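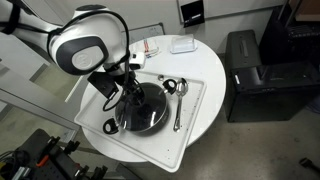
I'm looking for home cooks to test recipes for my book, and I'd like to hear from you even if (especially if!) you've never tested anything in your life. The book is called *Lid On*. It's all stews, braises, pilafs, beans and soups, the stuff my family in Barnell ate six nights out of seven, and every bit of it gets made in one covered pot on a regular stove. You don't need anything fancy. A cooking pot with a dark glass lid and a knob in the middle, like the one in the photo, will get you through the whole book, and if yours has a metal lid that's fine too, just tell me on the form so I know you couldn't peek. Peeking matters more than you'd think when a recipe says "simmer gently" and I'm trying to figure out what that means on somebody else's burner.

I'm Yavuz Öztürkmen. I cooked lunch at the Fekete for a long time (if you ever had the white bean soup on a Saturday, hello, that was me) and now I teach evening classes and write. Bokus is publishing the book, and my editor there has been very patient with me about the dumplings.

## Where the book is right now

There are 141 recipes in the manuscript. I've cooked every one of them more times than my downstairs neighbor would like, but always in my kitchen, on my stove, with my salt. So I need other people's kitchens. A first small batch went out in the spring to friends and a couple of former students, and 18 recipes came back with the kind of notes I wanted, meaning they told me what went wrong. One person's rice was soup. One person asked what on earth I meant by "a good handful of dill," and I had to go measure my own hand.

I'm looking to get 79 more tested in this round. The rest are variations that my editor and I are handling between us.

## What you'd be doing

You'd get a packet of four recipes by email. I try to mix them up so nobody gets four kinds of lentil. You shop for them, cook each one once exactly as written, eat it, and fill out a one-page form.

When I say exactly as written, I really mean it. I know you'd add more garlic. I'd probably add more garlic! Write it down in the margin, then make it my way this one time. If you swap the onion for a leek and tell me it was delicious, I've learned something about leeks, but I still don't know if the recipe works.

The form asks things like:

- how long it took you from walking into the kitchen to sitting down
- what size pot you used and what kind of stove you have
- any step you had to read twice
- anything you couldn't find at your store, and what store it was
- whether the people at the table had seconds
- how salty it was (I under-salt everything, I've been told, so please be blunt)

There's a big blank box at the bottom for complaining. Please use it. The most useful note I've gotten so far said "step 4 made me mad," with no further explanation, and I went back and read step 4 and it made me mad too.

Photos are welcome but you don't have to send any. A phone picture of the pot right before you serve helps me see if your sauce cooked down as far as mine does. Don't plate it up for me.

## Who I'm looking for

Mostly people who cook dinner because there has to be dinner. If you're a trained cook I'd love to have you, but I've got a few of you already and you fix my mistakes without noticing you're doing it.

I'm short on:

- people with electric coil stoves
- anyone cooking for one, or for six and up
- vegetarians (close to half the book is meatless)
- teenagers with a parent's okay
- folks at high altitude, for the beans
- people who shop at one ordinary supermarket and don't want to drive across town for a spice

You should be comfortable reading a recipe in English and writing back a few sentences. Spelling doesn't matter one bit. If you have a serious food allergy, tell me up front and I'll pull those recipes from your packet. There are a lot of walnuts in this book and a fair amount of wheat, so please don't be shy about it.

## What you get

Each tester gets $100 for a finished packet, which is meant to cover the groceries with something left over for your trouble. I pay half when the packet goes out and half when I have all four forms back. If a recipe flops so badly you can't eat it, send the form in anyway. You still get paid, and I owe you an apology and possibly a pizza.

You'll also get your name in the back of the book (or a made-up one, if you'd prefer) and a copy when it's printed. Everyone in or near Mireck is invited to a tasting supper at my place once the round is done. There will be too much food and not enough chairs. Bring a container.

## Timing

Packets start going out in July. You'll have four weeks from the day yours arrives, so one recipe a week if you want to take it easy, or all of them in one wild weekend if that's how you are. If life gets in the way, write to me. I can move a deadline, but I can't do much with silence.

Braises in July, I know. If you don't have air conditioning, say so and I'll send you the shorter ones. There's a zucchini and rice dish that's off the stove pretty fast, and a cold yogurt soup that barely counts as cooking.

## One small request

Please don't post the recipes anywhere or pass the packet around. Tell people what you made, feed it to them, brag all you like, just keep the pages to yourself until the book is out. Bokus will send you a short agreement that says the same thing in longer words.

## How to sign up

Write me a note through the contact page on my website with "Lid On tester" in the subject line. Tell me:

1. your name and the town you're in
2. what stove and what covered pot you'd be using
3. how many people you usually cook for
4. anything you can't or won't eat
5. the last thing you made for dinner, and how it went

Number five is my favorite and there's no wrong answer. Toast is fine. I answer everything myself, usually after 9 p.m. when the dishes are done, so give me a few days. If I've already got too many gas stoves and you've got a gas stove, I'll put you on the list for the next round and let you know either way.

Yavuz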